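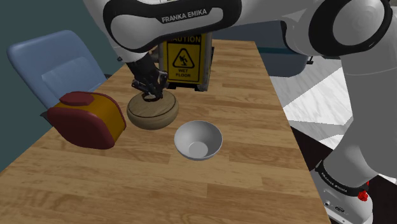 Written by Brito

Recording demonstrations by remote control: taking a lid off a round container

In the first part of this tutorial we installed Ukano and made the arm move with the keyboard. Now we come to the part for which most people download it, namely to show the robot a task with your own hand and to save it so that a learning program can use it afterwards. I will use the lid task, because it is short and still has all the difficulties inside: approach, contact, lifting and putting down.

You will need Ukano with the kitchen table world, a controller with six axes (a 3D mouse is fine, a gamepad is possible but more tiring) and 8 GB of free disk space. I work in simulation only. If you have a real Franka arm the steps are similar, but please read the safety pages of your laboratory first, I do not cover them.

1. Prepare the world

Open the world file and load the table with the wooden container and the white bowl. I keep other things in the world also, like the red and yellow box beside the container and the wet floor sign at the far end of the table. They have no role in the task. They are useful later, when you want to know whether your trained model looks at the container or at something else.

Do not put the bowl too near to the container. The gripper needs space on both sides of the lid, and when you come from above it is easy to forget how wide the hand is.

2. Set the speed

In the control panel there are two sliders, one for translation and one for rotation. Put both at one third of the maximum. Beginners always want to go faster, I also did, and the result was a collection of very nervous movements. The learning program copies what you do, the nervous part included.

Check also that the axes follow your point of view and not the base of the robot. In Ukano this option is called "view frame". With the base frame you push left and the arm goes away from you, and after ten minutes you have a headache.

3. Approach from above

Press record, wait one second, and then start to move. Bring the gripper over the middle of the lid with the fingers open, and correct the rotation while you are still high. When you are well aligned, go straight down, slowly.

The last centimetres are the most difficult. On a flat screen it is hard to judge the height, so I look at the shadow of the fingers on the pale lid. When the fingers and their shadow are nearly touching, you are almost there. If you prefer, open a second view from the side of the table.

4. Close and lift

Stop the descent completely before you close the fingers. If you close while still going down, the lid is pushed into the body and the physics engine can react in a strange way – once my container jumped off the table. Close, count to one in your head, and lift straight up until the lid is free of the seam.

Carry the lid to the free part of the table, in front of the bowl, and put it down. Open the fingers, go up again, and press stop. Please always end in the same height. It makes the cutting of the files much easier.

5. Check and save

Play back every recording before you save it. A good one takes roughly 670 steps with my settings. If yours has 2,000, you have probably waited a long time somewhere, and these pauses teach the robot to stand still. I delete such recordings without regret.

A small error that you correct calmly is a different case. If you come down a little beside the centre and then move back over it, keep the recording. The model needs to see how one recovers.

6. Change the start position

After every five recordings, move the container a few centimetres and turn the arm to another start posture. The script from Pover can do this automatically, but by hand it works also. Without this change your model learns only one path through the air.

Common problems

The gripper drifts when you do not touch anything: calibrate the controller again, or make the dead zone larger.

The lid slips out of the fingers: increase the gripping force one level at a time and try again after each change.

The file is saved but empty: you pressed record before the world was fully loaded. Wait until the clock in the corner is running.

In the next part we convert the recordings for training. The settings file I used here is in the download folder, under "lid_task".

Last changed: 28/08/2018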